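Cludthorpe Street Building, Suite and Common Area Inspection
Checklist with comments, March 2024
Property: Cliltberg Business Center, 3,961 sq ft
Prepared by Watkins Property Safety

Ratings: OK, Fix, or N/A. Items marked Fix stay open until a second visit.

Entrance and hallway

1. Front door opens fully and closes on its own. OK
2. Exit sign lit on both sides. Fix
Comment: The side facing the restrooms is dark. The other side is fine. Replace the lamp and check the backup battery while the cover is off.
3. Floor mats lie flat. Fix
Comment: The inner mat curls at the corner by the mailboxes. Same note as last May. Tape did not hold. Order a mat with a rubber edge.
4. Hallway clear for its full width. OK
Comment: Boxes for Suite 92 had been left by the stairs but were taken in before we finished.

Tables and work surfaces

5. Tables steady, with no sharp corners. OK
Comment: Rounded tops are in use in the shared room. Check the leg bolts twice a year.
6. Enough room to stand and work on the open side. OK

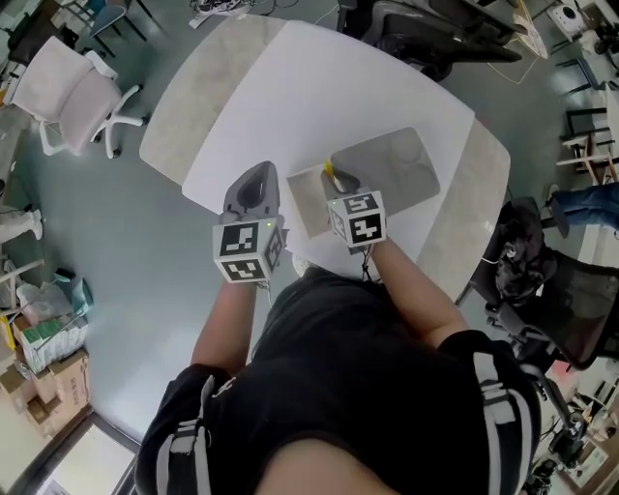

Reading time: 2 minutes

7. Cords kept off the walking path. Fix
Comment: One extension cord runs under the rug by the window. Remove it. If the outlet is needed every day, have one put in on that wall.
8. Power strips plugged straight into the wall. Fix
Comment: Two strips are joined together behind the copier.

Kitchen

9. Fire extinguisher mounted, tag current. OK
Comment: Tag no. 178. Gauge in the green.
10. Microwave and coffee maker cords in good shape. OK
11. Cabinet under sink dry. Fix
Comment: Slow drip at the shutoff valve. The shelf is swollen at the back. Fix the valve first, then the shelf.
12. First aid kit stocked. Fix
Comment: No burn gel, and the adhesive bandages are down to the small size. A box of 100 mixed sizes will do.

Restrooms and storage

13. Hot water no hotter than the posted limit. OK
14. Grab bars tight. OK
15. Nothing stacked within 18 inches of sprinkler heads. Fix
Comment: Paper towels on the top shelf are too high. Move down one shelf.
16. Cleaning products in labeled bottles. OK
17. Electrical panel door closes and the area in front is open. OK
Comment: Two breakers have no label. Not a safety failure, but please have them marked.

Enter repairs in Notaleo under the item number, with the receipt attached. Items 2 and 8 come first.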